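Setting up a tabletop kitchen task with the Satti arm kit

Applies to: Satti kit with the wrist camera option, Ondside control software

The Satti kit from Nemberg comes with the arm, the gripper, a wrist camera and a licence for Ondside. The steps below cover a first pick-and-place session using toy kitchen items. Allow an hour if the arm is already bolted down.

Before you start

Check that the stop button is plugged in and that you can reach it from where you will sit. Press it once with the arm powered and make sure the arm goes slack. Twist to release. If the software still shows a red banner after that, restart Ondside before doing anything else.

Step 1. Check the wrist camera

Open the Camera tab and jog the arm slowly over the table at 20 per cent speed. You want a finger of the gripper in view at the bottom, with the table and the items beyond it. The live view is compressed hard and goes blocky when the arm moves, so don't judge the focus until it has stopped. Strong colours hold up well even then. The red ketchup bottle and the orange round object are easy to pick out on the white top, while small print on a label is not. 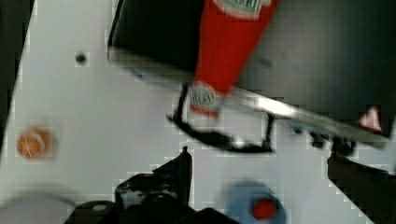
Step 2. Lay out the items

Start with the larger pieces and leave space between them for the fingers. A colander and a frying pan take up a lot of table, so keep them apart. Small things such as the strawberries can go in a bowl or straight on the surface. We tried both, and picking from the bowl needed a steeper approach angle. Set this under Grasp > Approach.

If you lay a bottle on top of the toaster oven, tell the software that the surface there is higher. Go to Scene > Heights, draw a box over the oven and enter the height in millimetres. Ours was 200. Leave a 9 mm margin on top of that.

Save the layout under a name you will recognise. Dušan Matoušek, who wrote the Oltstead layout pack, puts the month in his file names - July-kitchen-a and so on - and it does make old runs easier to find. 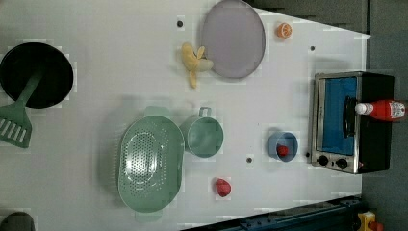 Kitchen layout from above, with the bottle lying across the oven.

Step 3. Run a first pick

Choose one item, click it in the overhead view and press Preview. Watch the planned path on screen. If it crosses the oven, add a waypoint and preview again. When you are happy, press Run and keep a hand near the stop button.

Step 4. Save the run

Press Keep to store it or Discard to drop it. Stored runs go in the Sessions folder. Error 39 at this point means the disk is full - clear out old sessions and press Keep again.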